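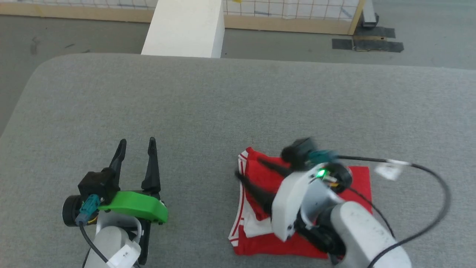

Questions people send me about teaching by hand

Last updated Tuesday, August 5, 2025

I run the teleoperation sessions for the Emumby project, and most of my email is the same dozen questions in different clothes. So I put my answers in one spot. They're my own opinions, from my own sore shoulders, and other people at Brurker would tell you different things about at least half of it.

What do you do all day?

I fold laundry through a pair of robot arms, mostly. I hold two small leader arms, the two follower arms on the table copy what my hands do, and everything gets recorded: joint positions, gripper openings, the camera views. One go at the task, start to finish, is an episode. Then I mess the cloth up again and do another one.

Is that the same as "kinesthetic teaching"?

Close cousins. In kinesthetic teaching you grab the robot itself and push it through the motion. I did that for a while at Zidberg and I still like it for things like wiping or opening a drawer, where you want to feel the contact. The trouble with cloth is that you need two arms at once, and your own hands end up all over the camera views. With leaders you're off to the side and the wrist cameras get a clear look.

Why cloth? Isn't there something easier?

Oh, plenty! Blocks are easier, cups are easier. But a cloth never lands the same way twice, so you can't fake it with a fixed list of positions, and that makes it a great test of whether the policy is looking at anything. I like a cloth with a border or a stripe along one side (a red and white one is my favorite) so I can tell at a glance which way it's turned.

How many episodes do I need?

People want one number and I don't have one. For a single fold with one cloth on one table, I'd collect 100 and train on that before doing anything else. You'll learn more from watching that first bad policy than from a month of planning. Our current folding set has 864 episodes in it after I threw out the ones I didn't like. The Bråten group wanted to go straight to 2000 and I talked them out of it, at least until October.

Do both arms have to move the whole time?

No, and please don't wiggle the idle one to keep it company. If the left arm has nothing to do, park it with the fingers open, somewhere out of the way but still over the table, and leave it there. Pick the same sort of parking spot every time. My early episodes have the spare arm drifting around because I was thinking about my other hand, and the policy learned the drifting beautifully.

How fast should I go?

Slower than your hands want to, faster than is polite to watch. If you stop to think halfway through, the pause gets recorded too, and then the robot stops to think in the same place – forever, sometimes. Rehearse the fold a few times with recording off. The reach toward the cloth can be quick. Slow down for the pinch.

I can't feel anything through the leader arms. How do you grip a flat edge?

You go by eye, and it takes a while. Come in low and at an angle, one finger skimming the table, and close a bit later than feels right. If you come straight down you'll just press the fabric flat and pinch air. I also watch for the little wrinkle that forms ahead of the fingertip, which tells me I've made contact.

Should I keep the failed attempts?

Depends on the failure. If I miss the corner, go back, and get it on the second try, I keep it, gladly. Those are the episodes that teach recovery. If I drop the cloth off the table or bump the arms together, it goes in a separate folder and stays out of training. Write the reason in the notes field while you still remember!

What about cables?

Leave a generous loop at each wrist and label every cable at both ends. Before a session I turn each wrist as far as it goes both ways and watch what tugs. A camera cable that pulls tight in the middle of a fold will cost you the episode and possibly the connector. Cables also like to drag over the cloth, so check that one isn't moving your fabric for you.

How long can a person do this?

I do blocks of 24 episodes and then get up. My folds get sloppy well before I notice I'm tired, and I only see it later when I play them back. Sit with your elbows supported. Drink something.

Can I come try it?

If you're near the lab, sure. Send me a note first and trim your sleeves back, they catch on the leader arms.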